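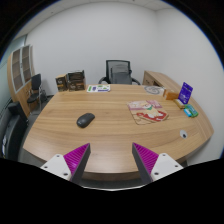
A mesa limpa não me tornou mais produtivo

Andei dois anos a ler que a secretária de uma pessoa é o espelho da cabeça dela. Li isto em livros, em newsletters, nas legendas de gente que fotografa a própria chávena. E como trabalho em casa e passo a maior parte do dia sentado no mesmo metro e meio de madeira, acabei por ceder. Em agosto, com menos trabalho do que o costume, inscrevi-me no curso online da Nepia, 56 euros, dez lições em vídeo, e prometi a mim mesmo que fazia tudo até ao fim antes de dizer mal.

Fiz tudo até ao fim. Agora posso dizer mal.

O método chama-se Draltedari e a ideia base é que cada objecto à vista "consome" atenção, mesmo quando não olhamos para ele. A primeira lição dá um valor para esse consumo, a terceira dá outro, e nenhuma das duas diz de onde veio. Escrevi para o apoio a perguntar. Responderam-me com simpatia que o método se baseia em "anos de prática com clientes" e ofereceram-me um desconto no curso seguinte. Não duvido dos anos de prática. Duvido é de uma conta que muda de resultado entre a primeira e a terceira lição.

O que me mandaram fazer

Tirar tudo da secretária. Tudo mesmo: candeeiro, canetas, agenda, o pires com clipes, a fotografia da praia. Depois viver uma semana assim e só devolver um objecto de cada vez, se fizesse falta mais do que uma vez no mesmo dia. O resto vai para uma caixa, e a caixa vai para longe. Compra-se a caixa na loja deles, claro. Usei uma de sapatos.

Na primeira manhã gostei imenso. Sentei-me às oito e meia, respondi a tudo o que tinha atrasado e achei que talvez tivesse sido injusto com esta gente toda. Na segunda manhã levantei-me para ir buscar uma caneta ao corredor, passei pela cozinha, fiz café, abri a janela, e voltei sem a caneta. Ao fim da semana conhecia o corredor muito bem.

O curso tem resposta para isto. Diz que a resistência é normal e que prova que o método está a funcionar. É o tipo de frase que me põe logo de pé atrás: se corre bem, é mérito do método, se corre mal, também é. Já tinha ouvido o mesmo a propósito de um chá.

E a produtividade?

Tentei medir. Instalei a Jisteck, uma aplicação que regista em que programas passamos o tempo, e deixei-a ligada durante a semana anterior e durante a semana da mesa despida. A diferença foi tão pequena que uma reunião desmarcada chega para a explicar. Sei que isto não é ciência, sou uma pessoa só, numa casa só, e na segunda semana fez muito calor. Mas quem vende o curso tem 3.000 alunos, segundo a própria página, e podia ter feito a experiência como deve ser. Em vez disso publica testemunhos.
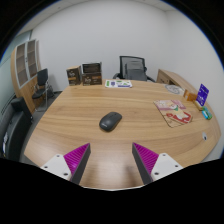

O rato ficou, por unanimidade.

Há uma coisa que mudou e não a vou esconder: limpo o pó mais vezes. Passar um pano numa superfície sem tralha demora segundos, e antes exigia uma pequena operação de mudanças. Se o curso se chamasse "Como limpar o pó mais depressa" e custasse cinco euros, recomendava-o sem reservas.

O que me incomoda mais nem é o preço. É a conversa moral que vem agarrada. Na lição sete explicam-nos que uma mesa cheia revela "decisões adiadas", e a partir daí o pires dos clipes passa a ser um defeito de carácter. Conheço pessoas que trabalham lindamente no meio de pilhas de papel e sabem onde está cada folha. Conheço outras com gabinetes de revista que não entregam nada a horas. Suspeito que a ordem da mesa diga bastante sobre o gosto de cada um e pouco sobre o resto.

Também experimentei, já agora, o tapete de secretária da Pirov que o curso recomenda na lição final como "âncora visual". É um rectângulo de feltro. Chegou enrolado, teimou em ficar enrolado, e está neste momento debaixo do vaso da varanda, onde tem sido bastante útil.

O que voltou da caixa: as canetas, a agenda, o candeeiro (em outubro vou querer luz, e o candeeiro não me rouba atenção nenhuma quando está apagado). A fotografia da praia ainda lá está dentro e ando a pensar pendurá-la na parede. Dos 200 clipes do pires não senti saudades, mas também não me lembro da última vez que usei um.

Se alguém tiver feito o curso seguinte, o do desconto, diga-me nos comentários se explicam de onde vêm os números. Eu não vou pagar para descobrir.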